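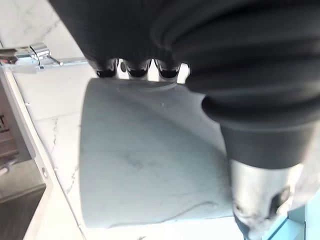

Right hand closes late and reads pressure with nothing in it: new glove set, or something else?

Sallasgate Help > Service robots > Hands and wrists
Asked by Gilles Gaillard

We have one Vornau humanoid, known to everybody as Paul, set up at a kitchen sink in Multedholm. Its work is dull on purpose. Pick up something light, move it, put it in the drainer or the dishwasher, do it again. I look after the hardware and I have been through the service manual more often than I'd like.

The trouble is the right hand. When it reaches downwards the fingers close late, one finger stops short, and the hand reports light contact before it has touched anything. On a heavy mug you'd never notice. On thin things it matters. A white cone is my worst case, held by the narrow end just under the fingertips, and the hand either lets go of it or squashes it.

Vornau's answer to the ticket was to fit a new glove set (119, and that's before postage) and run the full hand calibration. The manual says gloves are good for 2,000 grasps. My counter stood at 875 when the trouble began. I asked how a glove could be worn out at less than half its life and was told that "conditions vary". I'm sure they do.

What I have tried so far:

Full restart, arm parked, power off at the base. No change.

Hand calibration as per the manual, twice, with the arm in the service position. Passes each time. The fault comes back as soon as the arm is sent over the sink.

Swapping the object. I get the false contact with the hand empty, so I don't see how it can be the object.

Firmware. Already on the current one. Please don't tell me to update.

I did the last check with the arm brought up beside the sink, palm towards the bowls, fingers raised. In that position the readings settle and the fingers open and close as they should. I left it there and ran open and close for a while, and had no false contact at all. Turn the hand to point at the floor and it's back inside a minute.

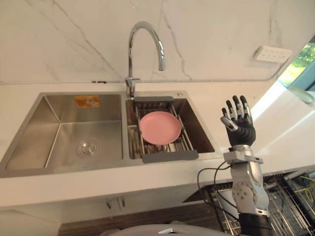

Post last edited in March at 16:40 (added the fingers-up check, corrected the grasp counter)

So my question is whether anyone has cured this without buying the glove set. I'm not against spending the money. I am against spending it to find out that the fault is somewhere else, which is how we came to own two spare wrist cables.

Comments on the post

rig_and_rag: Does the calibration file save? Ours used to say "passed" and then load the old one.

Gilles Gaillard: Saves and loads, I compared the two. Good thought though.

tinderbox: 119 for a glove. Says it all.

3 replies, sorted by votes

Reply by Sylvain Chevalier (marked as solving the problem)

Your fingers-up test has already told you most of it. A worn glove doesn't heal when you turn it over. Something is pulling when the hand points down, and on this hand there are only a few things that can pull: the glove fabric, the sleeve over the wrist, and the cable.

I would go through it in this order, and I'd leave the calibration until the very end. You have been calibrating with the arm in the service position, where the fault doesn't show, so the hand learns a perfectly good zero for a position you never work in. The manual is no help on this. It treats the calibration as if gravity had been switched off for the day.

First, get the arm away from the sink, somewhere with open floor under it, and put it in maintenance hold. Keep your own fingers out until the hold light is steady. Point the hand straight down and leave it. Look at how the fabric lies. Some folding is normal and you won't get rid of it. What you are looking for is fabric that has slid down and gathered behind the knuckles, or a finger sleeve that has crept over the metal joint bracket. If the bracket is covered on one finger and bare on the others, you've found your short finger.

Second, power down and undo the cuff at the wrist joint. Ease the glove back towards the forearm, bit by bit, working each finger sleeve up until the hinge is clear. Don't drag the whole thing by the cuff. You'll stretch the palm, and then you really will need the 119 kit.

Third, the cable. Mine leaves the wrist in a loop that hangs free in front of the arm, and the loop has to stay slack through the full turn of the wrist. If it has been tied back tidily by some helpful person, untie it. Turn the wrist by hand, with the power off, from palm up to fingers down, and watch whether the loop goes tight. I allow 5 cm of slack at the worst point. That figure is mine and you won't find it in any Vornau paper.

Last, the zero. Power up, go back into hold with the fingers pointing at the floor, and run only the short zero routine (it's under Hand > Service > Rest values). Leave the long one alone. Watch the contact reading for a few minutes before you let it pick up anything.

I make no promise that this is a permanent cure. The fabric creeps and will creep again. I'd still want to see a glove fail properly before I believed that 2,000 has anything behind it, in either direction.

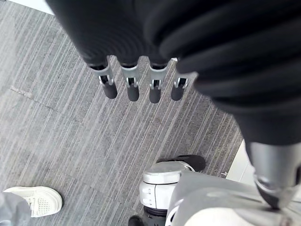
Can I wash the glove instead of replacing it?

Hand wash it in cool water with a little plain soap, dry it flat for a full night, and check that each finger sleeve slides freely before refitting. Don't tumble dry it. The elastic at the cuff goes first.

Gilles Gaillard: Tried the first two steps this morning. One finger sleeve was sitting well down over its bracket, exactly as you say. I had looked at that hand for weeks with the fingers up, where it drops back and looks fine. Rather cross with myself. The cable was also clipped to the bracket under the hand, which was me, last autumn.

Sylvain Chevalier: Unclip it and do the zero before you celebrate. Sleeve alone gave me two good days and then the same thing again.

Gilles Gaillard: Unclipped, zeroed pointing down. False contact gone with the hand empty. I'll believe it when it has done some work.

rig_and_rag: Why does the manual put calibration first, then?

Sylvain Chevalier: It's the only step they can ask you to do by email.

Reply by tinderbox

Just take the glove off. We ran without one for a month and the grip was fine. The glove is there to sell gloves.

Comments on this reply

Sylvain Chevalier: Please don't do this near a sink. I share your view of the price, but the fabric keeps splashes and crumbs out of the hinges, and a finger hinge costs a good deal more than the glove does.

tinderbox: Ours wasn't near a sink.

Gilles Gaillard: Mine is, so that settles it for me.

Reply by osk_bench

Not an answer to the fault as such, more on how to test that it has gone. People run open and close on an empty hand, see a flat line and shut the ticket. It proves very little. The hand has to go through the wrist positions it will meet at work, with a load on it, and come back to the same rest value.

What I do is a short round trip. Take the rest value. Pick up a cup, carry it over the open dishwasher rack, hold it there upright without letting go, and write down the reading. Bring it back to the counter, release, take the rest value again. If the two rest values agree, do it a few more times with the wrist turned a bit further each time. If they drift apart, go back to the cable before you blame the glove. Leave the plate in the drainer alone for this; a flat thing loads the fingers differently and you'll be comparing two tests.

Pull the lower rack right out before you start. Trying to place things with the rack half in means the forearm comes in at an angle, and you'll be testing the shoulder as much as the hand.

I wouldn't trust the "hand health" percentage on the status page for any of this. I have seen it sit at the top of the scale with a finger that would barely move. As far as I can tell it goes down with the grasp counter and nothing else, and I'd be glad if someone from Vornau would show me otherwise.

Gilles Gaillard: Did the round trip with a grey cup, mouth up, held over the rack. Rest values the same before and after, to the last digit shown. Will repeat with the wrist further round.
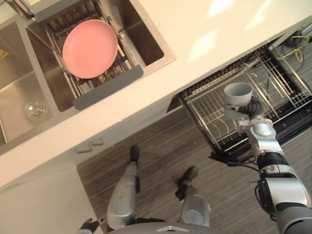

Follow-up from Gilles Gaillard

A few weeks on. The right hand is still on the old glove and the counter has gone well past where it was. I've had one relapse, with the same finger sleeve on the same bracket. Pushing it back took less time than logging it.

What I've changed in our routine:

Hand pointed at the floor and looked at before the first run of the day.

Cable left loose. There is now a strip of tape on the bracket saying so, in my handwriting, addressed to me.

Short zero taken fingers down, whenever the glove has been moved.

The long calibration only when a part has been replaced.

I sent all of this to Vornau. They thanked me and closed the ticket as "resolved by recalibration". The cone is better but I wouldn't call it good. It still gets squashed now and then, and I suspect the grip force simply doesn't go low enough for something that thin. I'll open a separate post for that when I have readings worth showing.

I'm accepting Sylvain's reply. Would still like to hear from anyone who has got a glove to 2,000.

rig_and_rag: Ours split at the thumb long before. But we did use the tumble dryer.

Related posts

Wrist joint clicks on the way up but not on the way down
Short zero greyed out after firmware change
Has anyone had a wrist cable fail, or do we all just replace them?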